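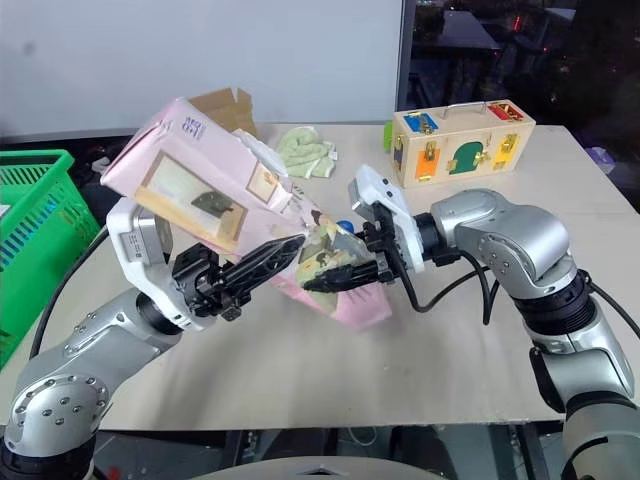 *Pink printed box, partly crushed and torn open*

I make mashed potato most weeks and had been using the same wire masher for years. It did the job but left lumps near the bottom of the pan, and I was tired of going back over it with a fork. In February I bought the Brosteck potato ricer from the kitchen shop in Rellstead and I've used it regularly since.

## What you get

The ricer is the usual two-handled type: a round basket at one end and a plunger that folds down into it. It comes with two discs, one fine and one coarse, which drop into the bottom of the basket. There is a small hook underneath that is meant to rest on the rim of your pan. The leaflet is short and covers washing and not much else.

It's heavier than I expected. I have fairly small hands and the handles open wide, so the first squeeze of a full basket is a stretch. If I fill it to just over halfway it is much easier, and it doesn't take much longer overall.

## Mash

With floury potatoes the results are very good. I steam them, let them stand in the colander with a tea towel over the top, then press them straight into warm milk and butter. There are no lumps with either disc. The fine one gives a softer mash, but it clogs if the potatoes have cooled, so I mostly leave the coarse one in.

Waxy potatoes were not a success. They came through slowly, and a lot of it squeezed up the sides past the plunger. You can scrape that down and press again – I did – but the mash was gluey by then.

You don't have to peel first. Cut the potatoes in half, put them in cut side down, and most of the skin stays behind. Take it out with a spoon before the next load or it blocks the holes.

## Gnocchi

My neighbour Petrică Rusu makes gnocchi and borrowed the ricer for an evening. He used the fine disc and made enough for four. He thought the texture was lighter than he gets with a sieve, and he was pleased not to have the sieve to wash. His one complaint was that the hook slips on a shallow bowl, and I agree with him. On a deep pan it holds well.

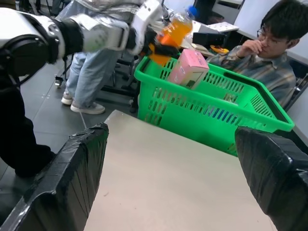
The handles have a coloured sleeve on them, and the shop had it in grey, red or orange. I went for orange, as it's easy to spot in a full drawer. It is a proper bright orange, much like the drink in the bottle with the blue cap, and it hasn't faded in the dishwasher so far. The grip is comfortable, although it gets slippery if you have butter on your hands.

## Cleaning

Rinse it at once and it takes a minute. Leave it while you eat and the starch sets hard in the fine disc, and then you need a brush. The plunger lifts out, but there is a gap at the hinge where bits of potato collect. I poke those out with a cocktail stick.

## Against the Unby

My sister has the Unby, which is plastic and a good deal lighter. Hers is kinder on the wrists. The plunger flexes when it's full, though, and it only has the one disc. For soft carrots or swede I'd be happy with either. For potatoes I prefer the Brosteck.

After nearly two months there is no rust and the hinge is still tight. I'd buy it again, but try the handles in the shop first if your hands are small.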